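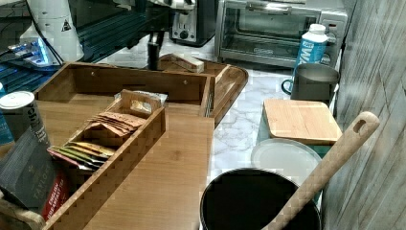
1. Opening

Hello, I'm Abla Zoubi. I run pantry service at Narnora, with 3 kitchens and 500 staff. Say what the talk covers: snack and tea service, and what happened to the jobs around it. Mention that Danuta Wróbel takes questions at the end.

2. The old job

Two attendants per shift. Most of the day went on refilling drawers and carrying trays. Read out the May figure: 1,113 items handed out. Pause here.

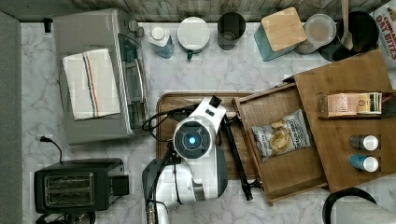
The arm at the open snack drawer.

3. What changed for the attendants

No one was let go. Kamrul now plans the stock and sets up the counter before the arm starts. He told me he walks less and thinks more, and he misses talking to people at the counter. Don't skip that second part.

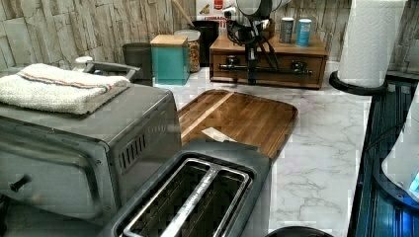 Gripper in front of the two-drawer box.

4. What we got wrong

We moved things without asking the people who used them. Rima had to redo the counter layout twice. Now the attendants decide where the tray and organizer go, and engineering works from that.
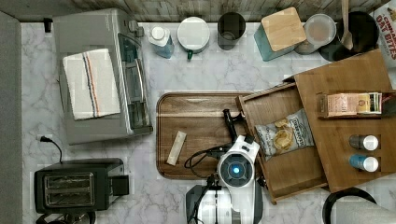

Pay came up in every meeting. Attendants who passed the training moved up one grade. Branislav will ask about night shifts, so tell him it is still open. Then hand over to Danuta.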